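Subject: Re: [greltton-health] flu shots and the November clinic
From: Wojciech Kaczorowski
To: greltton-health list

Hello everyone,

Thank you, Vy, for getting this started, and sorry it took me a few days to sit down and write back. We had my grandchildren here all last week and the kitchen table was covered in crayons from one end to the other!

Vy Lục wrote:

> Hi all, I am trying to get a head count for the flu shot clinic at
> the Garrido Street hall. My mother is 81 and had hers in early
> September last year, and by spring she was sick as a dog. Is it
> better to wait? And does anyone know if you can get the flu shot and
> the COVID booster on the same day, or do they make you come back?
> Thanks, Vy

I am a retired school nurse and no doctor, so please take what follows as neighborly talk and check with your own people. On the timing, the advice I always heard was September or October for older folks, and that going much earlier than that means the protection may have faded some by the end of the season. One bad spring doesn't tell you the shot failed, though. There are plenty of other bugs that go around in March, and your mother may well have had one of those (did she ever get a swab?). I would aim for October for her if she can manage it, and leave November for those of us who are always running behind. I count myself in that group.

On the second question, my wife and I had both on the same afternoon last year, one in each arm. We were tired the next day and our arms were sore, and then it was over and done with. Some people would sooner space them out, and that's fine too. Ask at the pharmacy on Pliltari Avenue, where they have always been very patient with me and my lists.

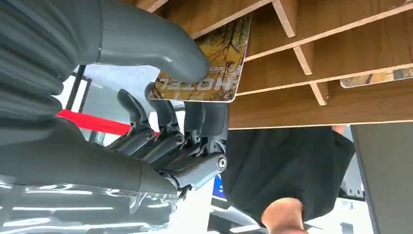 Greltton, 2023-08-30

A few notes on the clinic itself, which Afonso Pinheiro asked me to pass along. It will run for two Saturdays in November, and there will be up to 15 chairs in the waiting area, so it helps a great deal if you come at your own time and not all together when the doors open. Bring your insurance card if you have one, wear something with a sleeve that rolls up easily, and plan to sit for a bit afterward. Tài Trình is driving again for anyone on the Nernum side of the river who needs a lift. He has room for 5 on each trip, so do write to him early.

Vy, please give your mother my best, and tell her I still owe her a jar of plums.

Warmly,
Wojciech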